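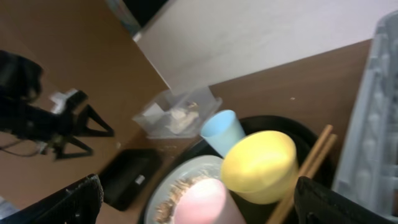 Personal Financial Planning
Session 6 handout: Fees and what they do to long-term savings
Instructor: Laine Bite
Notes compiled by Zane Žukauskas

Read before class: chapter 7, first half. The section on taxes can wait until session 8. Bring a calculator. A phone is fine.

1. Where we are

Last session covered inflation and the difference between nominal and real returns. Several people asked why the worked answers left out costs. Costs get a session of their own, which is this one. Everything below is in nominal terms and before tax unless it says otherwise.

The growth formula from session 4 is still the only one you need:

Ending balance = starting balance x (1 + r)^n

where r is the yearly return as a decimal and n is the number of years. To include a yearly percentage fee, we will subtract the fee from r. This is a shortcut. In practice fees are often taken daily or monthly out of the balance, and the exact figure comes out slightly different. For planning purposes the shortcut is close enough, and it is what the problem set expects.

2. Kinds of fees

Expense ratio. The yearly cost of running a fund, stated as a percentage of the money in it. You don't get a bill for it. The fund takes it out of its assets, so the return you see reported is normally already net of this cost. An expense ratio of 0.50% means $5 a year for each $1,000 invested.

Advisory fee. What you pay a person or firm to manage the account or give advice. When it is a percentage of the account it is usually called an asset-based fee. It is charged on top of the expense ratios of whatever funds the adviser picks. Advisers may also charge by the hour, by the plan, or a fixed yearly retainer.

Account or recordkeeping fee. A charge for having the account. It may be a flat dollar amount, a percentage, or both. In workplace plans the employer sometimes pays it, sometimes the members do, and sometimes it is split.

Sales load. A commission on buying (front-end) or selling (back-end) certain fund shares. With a 5% front-end load, a $1,000 purchase puts $950 to work. Back-end loads often shrink each year you hold the shares and may drop to zero.

Transaction costs. Commissions, and the spread between the buying price and the selling price. Costs from trading inside a fund are generally not part of the expense ratio, so two funds with the same ratio can still have different total costs.

Transfer and closing fees. One-time charges for moving or shutting an account. Small next to the others for most people, but they are a common reason people give for staying where they are. Work out the number before deciding it matters.

3. Worked case: the Dornik plan

Our running case is the Dornik workplace savings plan. Eglė is a member with $58,000 in her account. She is not adding new money (this keeps the arithmetic short) and plans to leave the account alone for 27 years. Assume the investments grow 5% a year before costs. The plan offers two funds that hold very similar investments:

Fund A, total yearly cost 0.2%
Fund B, total yearly cost 1.2%

No fee at all, for comparison:
58,000 x (1.05)^27 = $217,000 to the nearest thousand

Fund A, net return 4.8%:
58,000 x (1.048)^27 = $206,000 to the nearest thousand

Fund B, net return 3.8%:
58,000 x (1.038)^27 = $159,000 to the nearest thousand

The gap between A and B is $47,000. In the first year, the gap is only $580, which is 1% of the starting balance. The rest comes from three places: the fee is charged every year, it is charged on a growing balance, and the money taken out in early years is no longer there to grow.

A mistake that comes up every term is to multiply $580 by the number of years. That gives $15,660, and it is far too low. It ignores both the growing balance and the lost growth on earlier fees.

Another mistake is to say that Fund B costs "one percent of the final amount." Check it: $159,000 is 77% of $206,000. The member in Fund B ends up with nearly a quarter less.

4. Flat fees and small accounts

Percentage fees treat all account sizes the same. Flat fees don't. Suppose an account fee is $29 a quarter, or $116 a year.

On a $58,000 account: 116 / 58,000 = 0.2% a year
On a $2,900 account: 116 / 2,900 = 4% a year

The second account needs to earn 4% just to stand still. If the owner has other accounts, combining them may be worth a look, as long as there is no tax cost or lost benefit in doing so. Some providers waive flat fees above a certain balance or if you accept electronic statements. The fee schedule will say.

To compare a flat fee with a percentage fee, find the balance at which they cost the same. Divide the flat yearly fee by the percentage. For $116 against 0.4%:

116 / 0.004 = $29,000

Below $29,000 the percentage fee is cheaper. Above it, the flat fee is cheaper. Remember that a growing account may start on one side of the line and finish on the other.

5. Adding up layers

Fees from different layers have to be added before you compare. A typical managed account might look like this:

Advisory fee 0.90%
Fund expense ratios, weighted average 0.45%
Platform fee 0.15%
Total 1.50%

The weighted average in the second line is found by multiplying each fund's expense ratio by its share of the account and adding the results. With 60% in a fund costing 0.25% and 40% in a fund costing 0.75%:

0.60 x 0.25% = 0.15%
0.40 x 0.75% = 0.30%
Weighted average = 0.45%

Don't take the simple average of the two ratios (0.50%). It only works when the holdings are equal in size.

6. When a higher fee may be reasonable

The point of this session is to know what you are paying. Some services cost money and are worth it to some people. An adviser may help with a pension choice, an estate question or a business sale, and may keep a nervous client from selling everything in a bad month. Some kinds of investments are more expensive to run than others, so compare a fund with others of the same type - a small-company international fund against a domestic bond fund tells you very little.

What is harder to justify is paying two different prices for nearly the same thing. That was the situation in section 3.

Past returns are a poor reason for accepting a high fee. The fee is known in advance and the return is not.

7. Where to find the numbers

For a mutual fund, look for the fee table near the front of the prospectus. It lists loads and yearly operating expenses separately. Check whether there is a fee waiver and when it ends. A fund may show a gross ratio and a lower net ratio, and the net one can be temporary.

For a workplace plan, ask for the participant fee disclosure. The quarterly statement should show dollar amounts taken from your account, but it will not usually show expense ratios as dollars.

For an adviser, ask for the fee schedule and the firm's disclosure brochure. Good questions to put in writing: What will I pay in total, in dollars, over the next year? Do you or your firm receive money from anyone else when I buy what you recommend? Does the rate change as the account grows?

On that last question, watch how a tiered schedule works. If the rate is 1% on the first $500,000 and 0.8% on anything above, a $600,000 account pays $5,000 plus $800, for a total of $5,800. It does not pay 0.8% on the whole amount unless the schedule says so.

8. Practice problems

Work these before the next session. Show the net return you used.

Problem 1. Starting balance $22,000, 10 years, 6% growth before costs. Find the ending balance with a yearly cost of 0.5%, and then with 1.5%.

Problem 2. An account charges $58 a year flat. A rival charges 0.25% of the balance. At what balance do they cost the same?

Problem 3. The Fletstead case from session 5 has three funds: 50% of the account at 0.10%, 30% at 0.60%, 20% at 0.90%. Find the weighted average expense ratio, then add an advisory fee of 0.75%.

Problem 4. Using the tiered schedule in section 7, find the yearly fee in dollars on a $750,000 account, and state it as a percentage of the whole account.

Answers to check against: (1) $37,579 and $34,143. (2) $23,200. (3) 0.41%, then 1.16%. (4) $7,000, or 0.93%.

Small differences from rounding are fine. If you are off by more than a few dollars on Problem 1, look at whether you rounded the growth factor too early. Keep at least five decimal places until the last step.

9. Housekeeping

The corrected version of the session 5 handout replaces the one given out in September. The error was in the second inflation table. The method was right.

Written assignment 2 is due Wednesday, October 9, 2024, at the start of class. Two pages, typed. Choose either the Dornik or the Tillman case and explain the total yearly cost to a reader who has not taken this course. Include one calculation in full. Questions about the assignment go to Laimutė Zariņš, who is also marking it.

Next session: emergency savings and short-term borrowing. Read the second half of chapter 9 and skip the appendix.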